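Rainy-Day Play at Home: Little Setups for Preschoolers

Mondelbridge Family Pages — Household Tips

Three- and four-year-olds will turn nearly anything into a game, and I love how little it takes to get them going! These are the setups we come back to all winter, mostly made from things already in the kitchen.
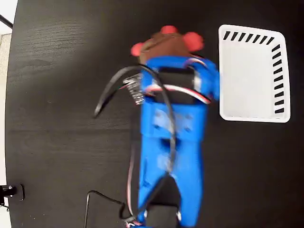
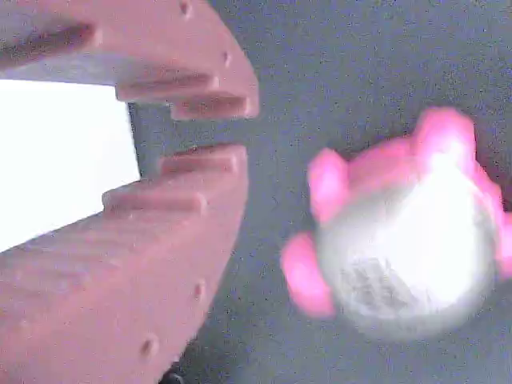 Start a dress-up drawer

Use a low drawer they can open without you. Old scarves, a vest, a shower cap, one good hat (ours has been a pirate, a baker and a very bossy train conductor). Snip off long ties and loose beads first. Swap a few pieces out every month or so and the whole drawer feels new again.

Make a batch of play dough

Stir together 2 cups flour, 1 cup salt, 2 tablespoons oil and 2 tablespoons cream of tartar in a pot, then add 2 cups water and a few drops of food coloring. Cook over low heat, stirring the whole time, until it pulls away from the sides. Let it cool, then knead it for 5 minutes — kids can help with this part, and mine fight over it. It keeps up to 10 weeks in a tight-lidded tub. Toss it sooner if it smells off. It's terribly salty, so keep it away from the dog.

Open a cardboard store

Cut the flaps off a big box, turn it on its side and there's your counter. Empty cereal boxes and egg cartons go on the shelves. Buttons are fine as money for older kids, but use big paper circles if there's a baby crawling around. Our last store was called Gramano and sold only soup, at 80 dollars a can!

Clean up before they're done in

Give a warning while everyone is still cheerful, then put on one song and race it. Play dough in the rug? Leave it to dry hard, break it up with a stiff brush and vacuum up the crumbs.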